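Plororau Municipal Parking Authority
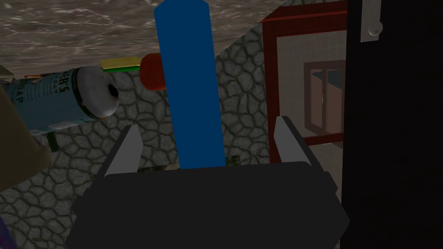 The Plororau Municipal Parking Authority is the public body responsible for off-street parking, curb permits and the leasing of surplus paved land in the city of Plororau. It reports to the city council, which sets its rates by ordinance and appoints its board. The authority has no power to levy taxes.

History

Before the authority was created, parking lots in Plororau were run by three separate offices. The public works department maintained the pavement, the police department collected meter revenue, and the school district controlled the lots next to its buildings. A council audit found that the offices kept different records of which parcels the city owned. The council responded with an ordinance placing all city-owned lots under one body. School lots were left out of the transfer and are covered by a shared-use agreement.

The first director was Rasmus Adomaitis, formerly a traffic engineer with the county. Under Adomaitis the authority replaced coin meters in the downtown area with pay stations and drew the permit zones still in use.

Governance

The board has six members, each appointed by the council to a three-year term. Terms are staggered so that two seats come open every December. Members may serve two full terms in a row. Four members make a quorum, and a simple majority of those present is enough for most actions. The sale or long-term lease of a parcel requires four votes and must then be approved by the council at a public hearing.

The director is hired by the board and prepares the annual budget. Appeals of parking citations are heard by a hearing officer who is not an employee of the authority.

Facilities

The authority manages 1,624 off-street spaces. The largest site is the Sani Street Garage, which has roughly 900 spaces on five levels. The remainder are in surface lots, the largest being the Rekeck Lot beside the former rail depot. Overnight parking is allowed in the garage by permit and is prohibited in the surface lots, except during declared snow emergencies.

Finances

Operating costs are paid from meter revenue, permit fees and leases. Citation income goes to the city's general fund. Debt on the Sani Street Garage is paid from a separate account, and the ordinance bars the use of that account for other purposes until the bonds are retired.

Pratik Field dispute

A proposal to pave part of Pratik Field, a city park with public ball courts, drew opposition from residents of the nearby blocks. The authority's staff report recommended the site on the basis of cost. Opponents argued that the deed to the park limited it to recreational use. The council sent the matter back to the board on Oct 24, 2025, and asked the city attorney for a written opinion on the deed.

See also

Plororau City Council
Sani Street Garage
Shared-use agreement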